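Re-cabling the Burkora cell, part two

So the left arm is back on its rail and I am very, very pleased with it! Last time I left you with a pile of cut cable ties and a promise. The promise was that I'd sort out the wiring on both arms before doing anything clever with the software, and I have mostly kept it.

A quick recap for anyone new. The cell lives in the back half of the Jatetti workshop, it has two arms on an aluminium front rail, and I look after it (cleaning, cabling, calibration, swearing). We call the whole thing Burkora because that was the name on the first folder and it stuck.

The fault was a camera that dropped out whenever the left wrist turned past a certain point. It came back by itself a second later, so for weeks I blamed the hub. I swapped the hub. I swapped it back. Then I sat with the log open and moved the joint by hand, a little at a time, and there it was, the same angle every time. The cable was being pulled tight at the wrist and the plug was working loose by a hair.

The cure is slack, and putting the slack in the right place. I now leave a proper loop above the wrist, then clip the cable along the curved part of the arm so that nothing can slide. Clip too close to a joint and you've only moved the problem down a bit. I got that wrong twice on the elbow before I found a spot that was happy through the full swing.
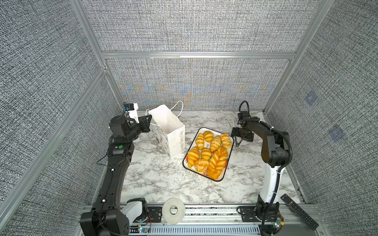 After the cabling came the long boring test, which I secretly love. I set up a pick and lift routine and let it run to 2,000 cycles with the camera log going. The first attempt stopped at 1,043 with a dropout and I nearly cried, but that one was down to a plug I hadn't pushed home (my own fault, and a ten second fix). The second attempt went all the way through without a single gap. I made tea and watched the last stretch like it was a cup final.

The right arm was easier. It has its corrugated conduit round the elbow, so the job there was mainly checking for rubbing and wiping off the dust. I also went over the bolts at both bases with the small torque wrench from Mulder. Two on the right had backed off slightly, so base bolts are now on the list for every 1,000 cycles, along with the fingertips and the cable clips.

Still to do: a cover for the little circuit boards on the rail. They're fine where they are until somebody leans over with a screwdriver, and that somebody will be me. I've got a design half drawn, with a slot for the wires and a hole so the light still shows. If the printer at Husodton is free in July I'll run off a pair and post the files.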